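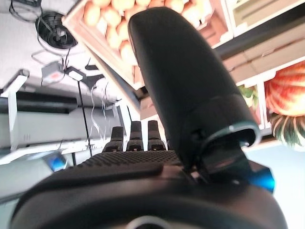
Ceilings talk, Hokness, Thursday, September 6, 2018
Notes for Philomena Sulemana, 20 minutes plus questions

Start with the ceiling. Ask people when they last looked up in their own workroom. Wait for hands.

Loose cables first. Most of them were hung for one job and stayed up. Go through the Drutton walk-round: 39 hanging lines, and Arvid could name the use of only two. Don't read out the whole list.

Then tags. A small white tag helps only if someone has written on it. Date, initials, what it feeds. Embla has spare tags at the back table.

String and ribbon. Same rule as cable. If it hangs down, it gets a name or it comes down. Leave anything near a fixture to the electrician.

Slide change.

Cost. Ties, clips and tags for the Drutton room came to 89 dollars. Labor was one afternoon, two people and a ladder.

Skip the Erdem part if we are past the half hour. Hjørdis will wave.

Questions. Someone will ask about ceiling paint. Send them to Frøydis.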